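Bench space and budget: planning for a small robot arm in the workshop

Notes by Ekkachai Chareonsuk, Kaewkla Workshop Pages

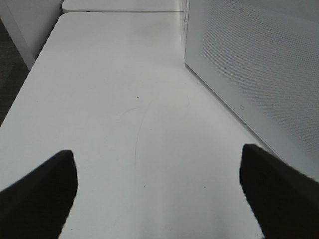

Most people price the arm first and the bench last. Do it the other way about. The bench fixes the reach you need, and reach is the main thing that moves the price.

Measure before you ask for quotes
Write down the clear depth and width of the surface, then take off whatever is already standing on it. Cabinets and panels count, and so do their doors when open. My bench at Taltby measured well on paper and lost 200 mm once I allowed for the elbow of the arm swinging out behind the base. Ask the supplier for the side view of the working area as well as the plan view. The plan view flatters every arm.

Two tables or one
Two tables pushed together are cheaper than one long one, but they move separately. Keep the arm and the things it picks up on the same top, or bolt the two frames together underneath. Check the height across the join with a straight edge. Adjustable feet are worth paying for.

Surface
A plain white top is easy to wipe and shows crumbs, swarf and hairline scratches early. A glossy one throws back the ceiling lights, and a wrist camera will pick that up. Buy matt or satin. If you already own a glossy top, a matt desk mat costs very little.

Gripper
Budget for it separately. Quotes often leave it out, and the Jusdale quote I had in March did. Things to ask:
- maximum opening between the fingers, measured at the tips
- weight of gripper plus cable, which comes off the payload
- price and delivery time of spare fingers
Order one spare pair with the arm. Postage on small parts later is poor value.

What to put in the budget
- arm and controller
- gripper and spare fingers
- mounting plate and bolts (mine came to 36 pounds from Roneck)
- emergency stop, if not supplied
- guarding or screens, as your risk assessment requires
- cable clips and a longer mains lead
- your own time

My extras, leaving out the arm and controller, came to 793 pounds. I had allowed half that. I now keep 40 per cent of the arm price aside for everything else - more if the bench itself needs replacing.

Before you pay
Mark the base plate on the bench with masking tape and leave it there for a working week. If you keep putting things down inside the tape, the arm needs another spot. Check which way the cables leave the base, and that the stop button can be reached from where you normally stand.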